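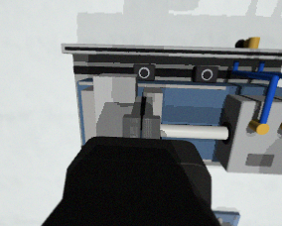

시뮬레이션 렌더링 화면. 그리퍼 핑거 오른쪽으로 흰색 원통형 로드와 회색 블록 하우징.

Trernari 셀 플래너 사용기: 설비 구매 전 검토용으로 쓸 만한가

평가 대상은 Trernari의 오프라인 셀 시뮬레이션 패키지다. 사출 후공정에 로봇 한 대를 추가하는 안건의 예산 검토에 8주간 사용했다. 라이선스는 좌석 단위 연간 구독이고, 이번 평가에서는 3석을 썼다.

검토 조건
작업은 로드 형상 부품의 삽입과 취출이다. 후보 그리퍼는 Vestisar 평행형 2종, Ellery 평행형 1종이었다. 기계 쪽 모델은 Plasteck에서 받은 STEP 파일을 그대로 불러왔다. 변환 오류는 없었으나 배관 피팅류의 충돌 메시가 과도하게 잘게 나뉘어 수동으로 단순화했다. 이 작업에 반나절이 들었다.

간섭 검토
가장 쓸모 있던 기능이다. 그리퍼 본체 폭을 바꿔 가며 하우징과 상부 레일까지의 여유를 바로 읽을 수 있다. 손목 시점 카메라를 본체 뒤쪽에 두면 핑거 끝의 접근 각도 확인이 쉽다. 단, 본체가 큰 모델에서는 화면 하단 중앙이 본체에 가려 별도 시점을 추가해야 한다. Vestisar 대형 모델은 이 단계에서 탈락했다. 견적까지 받은 뒤 탈락시켰다면 손실이 컸을 항목이다.

접촉 모델
로드와 구멍 사이의 마찰은 기본값을 신뢰하기 어렵다. 초기 설정에서는 삽입력이 실측보다 낮게 나왔고, 계수를 조정한 뒤에도 공차가 작은 구간의 걸림은 재현되지 않았다. 핑거 패드 재질은 목록에서 고르는 방식이며 사용자 정의 항목은 4개까지만 저장된다. 힘 제어 옵션의 구매 여부를 이 결과만으로 결정하는 것은 권하지 않는다.

사이클 타임과 예산
사이클 타임 출력은 표와 CSV로 나온다. 반복 실행은 72회로 설정했고 편차는 작았다. 투자 회수 계산기는 내장되어 있으나 유지보수 계약, 예비 핑거, 안전 펜스 항목이 빠져 있다. 우리 팀은 CSV만 뽑아 기존 예산 양식에 옮겼다. 생산기술 담당 Hamish Pearce는 여기에 설치 기간 중 정지 손실을 별도 행으로 넣었고, 총액 순위가 그 행에서 바뀌었다.

지원
문의 응답은 빨랐다. 담당자 Lindsay Rakena가 메시 단순화 스크립트를 보내 주었으나 매뉴얼에는 아직 없는 내용이다. 한국어 메뉴는 번역이 고르지 않고 오류 메시지는 영문으로만 나온다.

장점: 간섭 검토 속도, STEP 호환, CSV 출력
단점: 접촉 모델 기본값, 예산 항목 누락, 재질 저장 개수 제한

그리퍼 후보가 둘 이상이고 기계 도면을 확보한 상태라면 구독 비용을 예산에 넣을 근거가 된다. 후보가 이미 하나로 정해졌다면 공급사 쪽에 간섭 검토를 요청하는 편이 싸다. 우리는 1석만 남기고 갱신했다.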